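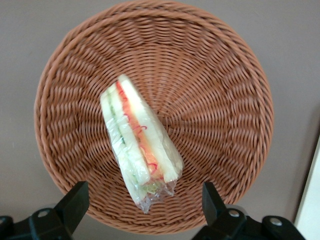
라탄 바구니에 담은 삼각 샌드위치. 비닐 포장은 벗기지 않았다.

바구니에 담기면 왜 다 맛있어 보일까

나는 샌드위치를 좋아한다. 정확히 말하면 비닐에 싸인 삼각 샌드위치를 좋아한다. 갓 구운 빵에 수제 햄을 올리고 포크와 나이프를 곁들여 내는 근사한 샌드위치도 물론 먹는다. 먹는데, 그건 어쩐지 식사 같고 마음이 바쁘다. 삼각 샌드위치는 다르다. 한 손에 쥐고 창밖을 보면서, 혹은 원고를 읽으면서, 심지어 전화를 받으면서도 먹을 수 있다(상대방에게는 들키지 않게 천천히 씹어야 한다).

이번 호 주제가 '간식 테이블'로 정해졌을 때 제일 먼저 떠오른 것도 샌드위치였다. 케이크나 마카롱 쪽이 사진은 예쁘게 나온다는 걸 안다. 편집부에서도 그렇게 말했다. 그래도 내가 실제로 손님을 부르고, 실제로 테이블을 차리고, 결국 제일 먼저 동이 나는 걸 지켜본 음식은 언제나 샌드위치였으니까 우겨 보기로 했다.

우선 바구니 이야기부터 하고 싶다. 우리 집 근처 골목에 '브린두라(Brindura)'라는 작은 그릇 가게가 있다. 그릇 가게라고는 하지만 정작 내가 거기서 사 온 그릇은 별로 없고 올 때마다 바구니만 들고 나온다. 둥근 것, 납작한 것, 손잡이가 달린 것, 빵집에서 볼 법한 길쭉한 것. 처음에는 빨래집게나 담을 생각이었는데 어느 날 설거지가 밀려 접시가 하나도 없던 오후에 급한 대로 샌드위치를 올려 봤다. 세상에, 그냥 사다 놓은 샌드위치가 소풍 도시락처럼 보였다!

그 뒤로 온갖 것을 바구니에 담아 봤다. 귤은 당연히 잘 어울리고, 삶은 달걀도 좋고, 낱개 포장된 과자도 괜찮다. 의외로 별로였던 건 김밥이다. 은박지에 싸서 담으면 무언가 배달 온 느낌이 나고, 풀어서 담으면 참기름이 엮은 틈새로 스며들어 뒷감당이 힘들다. 인조 라탄이라면 물로 헹구면 되지만 천연 등나무로 짠 바구니에 기름이 배면 오래간다. 나는 그렇게 하나를 버렸다. 아직도 아깝다.

색은 밝은 갈색이 제일 무난하다. 붉은 기가 살짝 도는 테라코타 쪽이면 더 좋다. 흰 빵은 생각보다 배경을 많이 탄다. 하얀 접시 위에서는 창백해 보이던 빵이 따뜻한 갈색 위에서는 보드라운 크림색으로 보인다. 거기에 속 재료까지 붉은색이나 주황색이 섞여 있으면 더할 나위가 없다. 그래서 나는 샌드위치를 고를 때 단면부터 본다. 맛은 그다음이다. 이렇게 쓰니 좀 속물 같지만 진열대 앞에서 다들 단면을 보지 않나?

단면이 위로 가게 놓는 것도 중요하다. 삼각 샌드위치를 빵 면이 위로 오게 눕혀 놓으면 그저 하얀 세모다. 잘린 면을 위로 향하게 두어야 무엇이 들었는지 고르는 사람이 안다. 손님 중에는 오이를 못 먹는 사람도 있고 달걀만 찾는 사람도 있으니 이건 예의의 문제이기도 하다. 포장 비닐은 미리 벗기지 말 것. 빵은 공기에 닿으면 정말 금방 마른다. 조금 구깃구깃해도 투명하기만 하면 속은 다 보인다.

샌드위치 가격도 이야기해 보자. 동네 빵집 '솔레르(Soler)'에서는 삼각 샌드위치 한 개를 2000원에 판다. 요즘 세상에 고마운 가격이다. 양상추가 넉넉히 들어가고 빵이 얇은 편이라 두 개를 먹어도 부담이 없는데, 문제는 두 개를 먹으면 꼭 세 개째를 생각하게 된다는 것. 오후 늦게 가면 참치는 거의 남아 있지 않으니 꼭 참치여야 하는 분은 점심 전에 들르시길 권한다. 나는 영수증을 모으는 이상한 습관이 있어서 세어 볼까 하다가 관뒀다. 알아서 좋을 게 없는 숫자도 있다.

자, 이제 테이블 전체를 생각할 차례다. 바구니 하나로는 간식 테이블이 되지 않는다. 집에서 흔히 하는 실수가 모든 것을 같은 높이에 늘어놓는 것인데, 나도 오랫동안 그랬다. 접시, 접시, 접시, 컵. 분명 잔뜩 차렸는데 허전하다. 뒤쪽에 키 큰 것이 하나 서 있어야 눈이 쉴 데가 생긴다.

제일 쉬운 건 음료다. 병을 뒤쪽으로 보내고 앞에는 낮은 쟁반을 둔다. 투명 아크릴 거치대가 있으면 병을 두 줄로 세울 수 있어 좋다. 빨간 콜라병이 줄을 맞춰 서 있으면 그것만으로 테이블에 잔치 기분이 난다. 꽃을 꽂을 때보다 돈도 덜 들고, 나중에 마실 수도 있고! 계단 모양의 아크릴 진열대도 한동안 탐을 냈다. '풀투스(Fultus)'라는 진열용품 사이트에서 폭 178밀리미터짜리 소형을 하나 샀는데 받아 보니 생각보다 훨씬 작아서 지금은 책상 위에서 클립과 우표를 얹고 있다. 치수를 꼭 확인하고 주문하시라. 줄자를 들고 식탁 앞에 서서 눈으로 한번 그려 보면 나 같은 일은 없다.

쟁반은 크림색이나 흰색이면 된다. 모서리가 둥근 직사각형을 나는 제일 자주 쓴다. 바구니가 둥그니까 네모난 것이 하나쯤 있어야 섞어 놓았을 때 재미가 있다. 바구니가 '가져가세요' 하는 느낌이라면 쟁반은 '여기 앉아서 드세요' 하는 느낌이랄까. 샌드위치를 쟁반에 올릴 때는 눕히지 말고 세워 보기를 권한다. 얇게 보이던 것이 갑자기 당당해진다. 양상추의 초록이 옆에서 살짝 비치는 것도 예쁘다.

봉지 과자는 따로 모아 흰 쟁반에 담는다. 접시에 쏟아 놓으면 푸짐해 보이지만 한 시간이면 눅눅해진다. 나는 이제 봉지째 둔다. 은박 접시를 겹쳐서 작은 바구니에 넣어 두면 덜어 먹을 사람이 알아서 한 장씩 빼 간다. 이걸 시작하고부터 손님들이 "접시 어디 있어?" 하고 찬장을 여는 일이 없어졌는데, 우리 집 찬장 속 사정을 생각하면 굉장한 발전이다.
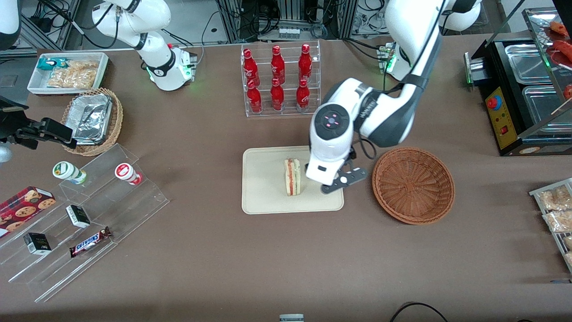

남은 것들은 어디로 가나

손님이 가고 나면 식탁 위에는 늘 애매한 것들이 남는다. 반쯤 빈 과자 봉지, 뚜껑 열린 콜라, 아무도 고르지 않은 샌드위치 한 조각. 예전에는 이걸 전부 다음 날로 미뤘다. 다음 날의 나는 전날의 나를 몹시 미워했고.

요즘은 순서를 정해 놓았다. 먼저 샌드위치를 냉장고에 넣는다. 오래 밖에 나와 있던 것은 아까워도 버린다. 마요네즈가 든 것은 더 말할 것도 없다. 그다음에 병을 치우고, 바구니를 싱크대에 거꾸로 들고 툭툭 턴다. 엮은 틈에 낀 빵 부스러기는 마른 칫솔로 쓸어내는 게 제일 빠르다. 물로 헹군 바구니는 겹쳐 두지 말고 하나씩 세워서 말린다. 둥근 테두리가 두꺼운 것일수록 그 안쪽이 늦게 마르니 손으로 만져 보고 넣을 것.

아크릴은 키친타월로 닦지 않는다. 잔 흠집이 생겨서 몇 번 만에 뿌옇게 된다. 나는 안경 닦는 천을 쓰다가 지금은 '불티리스(Bultiris)'에서 나온 극세사 행주로 정착했다. 색이 좀 촌스럽지만 두 장을 번갈아 쓰면 한 계절은 거뜬하다.

장보기 메모를 조금 공개하자면

얼마 전 모임을 앞두고 적은 메모가 아직 냉장고에 붙어 있다. 삼각 샌드위치(달걀, 참치, 채소), 콜라, 소금 맛 과자, 은박 접시, 얼음. 맨 밑에는 '컵!!'이라고 크게 써 놓았다. 그 전 모임에서 컵을 깜빡해서 밥공기로 콜라를 마셨다. 나쁘지 않았다. 탄산이 넓게 퍼져서 코가 좀 따가웠을 뿐이다.

그날은 계산대에서 쿠폰을 이것저것 내밀었더니 1532원이 할인되었다. 샌드위치 한 개 값도 안 되지만 괜히 으쓱해서 집에 오는 길에 솔레르에 또 들렀다. 할인받은 돈보다 더 썼다는 이야기다.

12월에는 이 테이블을 겨울 버전으로 바꿔 볼 생각이다. 콜라 대신 따뜻한 유자차를 보온병에 담아 뒤에 세우고, 샌드위치는 굽는다. 구운 샌드위치는 비닐에 싸면 김이 차니까 종이로 감싸야 할 텐데, 그러면 내가 그토록 좋아하는 단면이 가려진다. 종이를 반만 감아 볼까, 아니면 손잡이 달린 길쭉한 바구니에 한 줄로 꽂아 볼까 아직 고민 중이다. 좋은 방법을 아는 독자는 편집부로 엽서를 보내 주시면 좋겠다. 바구니는 이미 샀다.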